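Hasley Court Residents' Association
Minutes of the ordinary meeting, October
Held in the ground floor meeting room. The meeting opened at 7:05 p.m.

Present: representatives of 82 units, in person or by proxy. A quorum was confirmed. The managing agent, Innes, attended for items 1 to 6 and left before item 7.

1. Minutes of the previous meeting

The minutes were approved with one correction. Under item 4, "supply riser" should read "return riser." The corrected copy will be placed in the binder and on the residents' page.

2. Matters arising

Bicycle storage. The second rack has been ordered. Delivery is expected before the end of the month. Residents with untagged bicycles are asked to collect a tag from the office. Untagged bicycles will be moved to the rear enclosure and held there.

Roof hatch. The replacement latch has been fitted and the alarm contact reconnected. Closed.

Parking lot lighting. The north row is still on the temporary timer. Innes reported that the photocell is on back order. Carried forward.

3. Hot water and shared laundry

Innes presented the plumbing contractor's report on the hot water complaints from the upper floors. The contractor, Nerkinel, logged the temperature at the return side of each riser for a period of two weeks. Risers 1, 2 and 4 held their setpoint throughout. Riser 3 fell below setpoint every morning between 6:00 and 8:30 and recovered slowly after that.

Nerkinel attributes the drop to a balancing valve that no longer holds its position. The valve is original to the building. The contractor recommends replacing it and rebalancing all four risers afterward, as work on one will shift flow in the others. The circulation pump was tested and is within its rated range. No work on the pump is proposed.
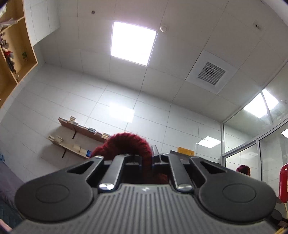 A resident on riser 3 asked if the work could be done without a full shutdown. Innes replied that the isolation valves at the base of the riser do close fully, so the shutdown can be limited to that riser. Units on the other risers may notice lower pressure during refilling. Water will be off from 9:00 a.m. to 3:00 p.m. on the day of the work, and notices will be posted at least 5 days ahead.

Another resident asked whether the laundry machines draw from riser 3. They do not. The laundry is fed by a separate branch ahead of the risers. The slow fill on the end washer is a clogged inlet screen and will be dealt with under routine maintenance.

Residents reported that the laundry drain backs up when all the washers discharge together. Innes will have the line snaked and will ask for a camera inspection as far as the main stack. If the inspection finds scale, a quote for descaling will come to the next meeting.

Motion: to accept the Nerkinel quote for the replacement of the riser 3 balancing valve and the rebalancing of all risers, to be paid from the reserve fund. Seconded. Carried, with 2 opposed.

4. Ventilation

The exhaust fan serving the east bathrooms has been running continuously since the controller failed. Two replacement controllers were considered. The Istosance unit fits the existing enclosure and keeps the present wiring. The other option is cheaper to buy but needs a new enclosure and a licensed electrician for a full day, which brings the installed cost above that of the first.

It was noted that the Istosance unit has a longer lead time. Members agreed that leaving the fan running in the meantime does no harm beyond the power used. A request to reduce the overnight fan speed for noise was discussed. The present motor is single speed, so the request cannot be met without replacing it. The schedule in the new controller will be set to cycle the fan overnight, and the matter will be reviewed after one full month of operation.

Motion: to purchase the Istosance controller. Seconded. Carried without opposition.

Residents are reminded that bathroom grilles are to be kept clear and not taped over. Taped grilles on one floor raise the draw on the floors above and below and make balancing impossible.

5. Building rules

Proposed amendment to rule 12 (renovation hours). The current text allows noisy work from 8:00 a.m. to 6:00 p.m. The proposal is to move the start to 9:00 a.m. and to require written notice to adjoining units. Discussion centered on the meaning of "adjoining." It was agreed that the term covers units sharing a wall, floor or ceiling. The amendment will be redrafted with that wording and put to a vote at the next meeting.

Rule 19 (items in hallways). The fire inspector's letter was read out. Shoe racks, strollers and planters must be removed from all corridors. Door mats are permitted if they lie flat and have a non-slip backing. Innes will walk the floors at the end of the notice period and report any remaining items by unit.

6. Budget

The operating account is within budget for the year to date. Water is over its line and snow removal is under. The overrun on water is put down to the running toilet valve in the common washroom, since repaired. The reserve fund contribution will stay at its present level until the reserve study is updated. Innes has asked two firms for a price on the update and has received one reply.

Three units are in arrears. Reminder letters have been sent.

7. Management contract

The contract with Innes comes up for renewal at the end of the term. Members discussed response times for non-urgent repairs and the wording of the after-hours call-out fee. It was agreed to request a revised fee schedule before any vote. Deferred.

8. Action items

Innes: schedule riser 3 work with Nerkinel and post notices.
Innes: order the ventilation controller.
Innes: laundry drain cleaning and inspection; clear inlet screen on end washer.
Innes: follow up on photocell for parking lot lighting.
Board: redraft rule 12.
Board: request revised fee schedule for management contract.

9. Other business

A resident asked that the meeting room be available for private bookings in the evening. The insurance position will be checked and the question brought back.

The meeting closed at 8:50 p.m.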